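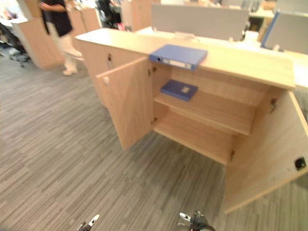

A wooden cabinet with both doors open.

How Does Target Shooting Work?
An information page for younger readers from the Stustine Target Sports Association
Last reviewed: 1/9/22

Target shooting is a sport in which people try to hit the centre of a target from a set distance. It is practised in clubs, in schools in some countries, and at the Olympic and Paralympic Games. This page explains one form of the sport, called air rifle.

What is an air rifle?
An air rifle uses squeezed air to push a very small piece of metal, called a pellet, along a tube known as the barrel. The inside of the barrel has shallow grooves that twist gently from one end to the other. These grooves make the pellet spin. A spinning pellet flies straighter, in the same way that a rugby ball travels more steadily when it is thrown with a twist.

An air rifle is not a toy. It can cause serious injury, and it must only be used at a proper range, with a trained adult in charge.

What does the target look like?
The target has a set of rings, one inside another, like the ripples made by a stone dropped in a pond. The outside ring is worth one point and the smallest part, in the middle, is worth ten. In air rifle the middle is a dot no bigger than a full stop in a large-print book. The athlete stands ten metres away from it.

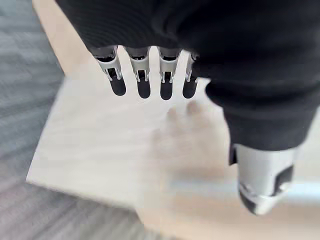
Four silver-coloured fingers, side by side and pointing down.

How is the score worked out?
At many clubs, paper targets are still used. An official looks at each hole and decides which ring it has reached. At larger competitions, electronic targets find the exact position of every shot and show it on a screen.

Electronic targets can also divide each ring into tenths. A shot that only just reaches the ten scores 10.0, and a perfect one scores 10.9. The best possible total for ten shots is therefore 109. At our June junior meeting, Guilan Zeng won the Foltow Shield with a total of 102 for her ten shots.

Why do athletes stand so still?
Even a tiny movement of the rifle will send the pellet away from the middle. Athletes learn to rest the weight of the rifle on their bones, because muscles become tired and begin to shake. They also learn to breathe calmly and to pause for a moment before each shot.

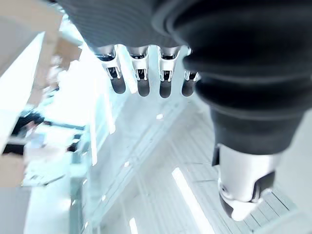 Many athletes wear a stiff jacket and flat-soled boots, which help them to keep the same position for a long time. The thickness and stiffness of this clothing are checked before major competitions so that no one has an unfair advantage.

What are the rules for keeping safe?
Every range has an official who gives the commands. The most important rules are these:

Always keep the rifle pointing towards the targets.
Keep your finger away from the trigger until you are ready and have been told to start.
If you hear the word 'stop', stop at once.
Never walk forward until the official says that the range is clear.
Never touch a rifle that belongs to someone else.

If you ever find a gun of any kind outside a range, do not touch it. Move away and tell an adult immediately.
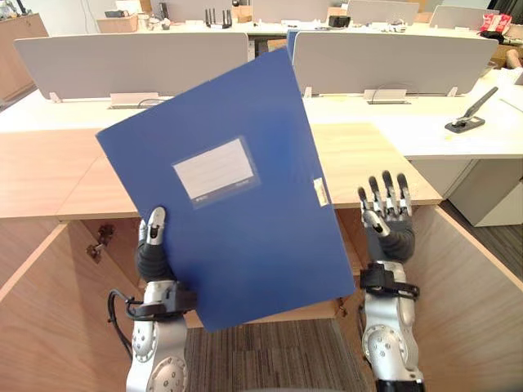
Who can take part?
The age at which young people may begin depends on the law where they live and on the rules of the club – a parent or carer should always ask first. The Association has 121 junior members. Some of them use a wheelchair or shoot from a seat, and they compete under rules written for their class.

Our junior coaches are Nikola Petek and Haiyan Xiao. New members attend 4 safety lessons before they are allowed to fire a pellet.

Words to remember
Barrel: the tube through which the pellet travels.
Pellet: the small piece of metal fired by an air rifle.
Range: a place built for safe target shooting.
Series: a group of ten shots.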